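Handheld gripper demos: does cutting the "bad" ones help or hurt?
Board: Manipulation / Learning from demonstration
16 replies hidden, showing main discussion

pelican_wrist
2nd March
OK so I finally finished the comparison I kept promising in the bimanual thread, and the result annoyed me enough that I want other people to poke at it.

Short version: I trained the same policy twice on handheld gripper demos of cloth tasks (stuffing, bagging, carrying a floppy bundle from one spot to another). One policy got the whole pile, 1,013 demos. The other got 600, after I threw out everything that looked sloppy to me: regrasps, long pauses, one hand hovering while the other did all the work, swings that were faster than I'd like. Then I ran each policy for 30 trials on the same arms, in the same room, with the same bundle.

The filtered one did worse. It looked prettier right up until the first slip, and then it just kept going through the motions with nothing in its fingers. The unfiltered one was ugly, pausing and fussing with the edge of the fabric, but it went back for the thing it dropped. I'd have bet my lunch on the opposite.

Same architecture, same training length, same everything else I could think of. Tell me what I messed up.

torque_and_toast
You changed two things. Less data AND cleaner data. You can't say the cleaning hurt until you run a random 600 out of the 1,013 and see where that lands.

pelican_wrist
Yeah, fair, I knew somebody would say it in the first reply. The random subset is training now. I posted early because I'm impatient.

hnimri
Hi, Hiba Nimri here, I ran the collection for the Ater set a while back, so I have opinions! We saw the same thing with towels. Our first instinct was to tell people "if you fumble, start over," and what we got was a dataset where the cloth always behaves. The policy had never seen a corner fall out of the pads, so of course it had no clue what to do about it. We stopped saying that in May and just let people recover however they wanted. I still wish I'd kept the earlier instructions written down somewhere so I could compare properly (I didn't, it was all verbal, lesson learned).

gantry_goblin
Going to disagree with basically everybody. "Keep the mess" is how you end up with a policy that learned to hesitate. I've watched a policy stop over a pillowcase for what felt like forever because the people collecting stopped there too, thinking. A human pause has a reason behind it that isn't in the observation. The robot only gets the pause.

So my question for OP is what did you count as success? If it's "bundle ends up in the right place eventually," then sure, fussing wins. Put a time limit on it and tell me again.

pelican_wrist
Success was bundle in the target area and let go of by both grippers, with a generous cutoff. I can rescore with a tighter one, I have all the logs. My guess is the gap shrinks but doesn't flip. That's only a guess!

And I agree about pauses. They should probably have been their own category. I lumped them in with regrasps when I filtered and those are really different animals.

torque_and_toast
Could you trim the pauses instead of dropping the whole demo? Like, cut any stretch where neither gripper moves past some threshold, keep the rest.

idris_i
We do that. Works OK on rigid stuff. On cloth it bites you, the fabric keeps moving after your hands stop. You cut the still part and suddenly the cloth teleports between one step and the next. We ended up trimming only at the start and end. Ask me how long it took to find that one.

gantry_goblin
How long did it take to find that one

idris_i
Longer than the paper did.

colette_v
Can I ask about the other hand? You listed "one hand hovering while the other did all the work" as sloppy, and I'd push back on that more than on the pauses. With soft things the idle hand is usually doing something useful, it's parked where it can catch. In the work we did with the Rostier grippers, the second gripper sat open next to the object for long stretches, and when we dropped those demos the policy got noticeably worse at two-handed catches. I don't have a nice clean number for you, it was a side experiment and Baptiste Vasseur has the notes.

pelican_wrist
Ohh. OK, that one stings a bit, because I was pretty ruthless there. I went back this morning and rewatched a bunch of the ones I'd tossed for hovering, and I think you're right about at least some of them. The daisy-print bundle demos are the ones I feel worst about.

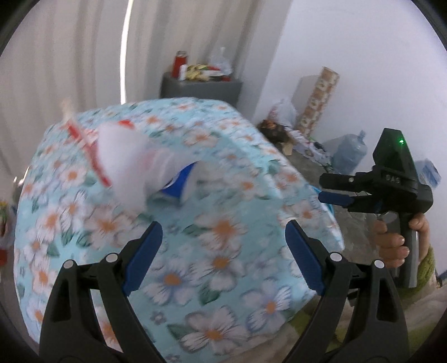
What I'd been doing was scrubbing through at high speed and dropping a demo if the second hand didn't touch anything for a while. At that speed "ready" and "idle" look identical to me. They probably don't look identical to the policy, it gets the relative pose of the two grippers as input, and a hand that stays near the bundle is a pretty different signal from one that's hanging down by somebody's hip. So new plan: I'm going to relabel the hovering ones by distance between the grippers instead of by my gut, and put the close ones back in.

hnimri
Do this, and please hold out a few of them so you can check what the policy predicts for the hovering hand. We found ours was way more confident about it than I expected.

gantry_goblin
I'll give you the hovering hand. I'm not giving you the pauses.

Also, 30 trials per policy on cloth is thin. Reset noise alone can eat a difference like that. How are you putting the bundle back between trials?

pelican_wrist
By hand, onto a tape outline, with a loose attempt at the same shape. Not great, I know. I alternated the two policies so at least drift should hit both. If anybody has a reset routine for bulky fabric that doesn't take all afternoon I would love to steal it.

idris_i
Drop it from a fixed height and accept whatever shape you get. More variance per trial, but it isn't your variance. Alternating is good, keep doing that.

torque_and_toast
Did the random subset finish?

pelican_wrist
Training finished, I've only run a handful of trials on the arms so I'm not going to quote anything yet. It does go back for dropped fabric, which the hand-filtered one almost never did. I'll post the full set with the tighter cutoff scored next to the loose one, plus a version with the close-hovering demos restored. Arms are booked for somebody else's thing until Thursday so it'll be after that.

gantry_goblin
Post the failures too please, video if you have it. I want to see where it stops.

pelican_wrist
Will do. There are plenty.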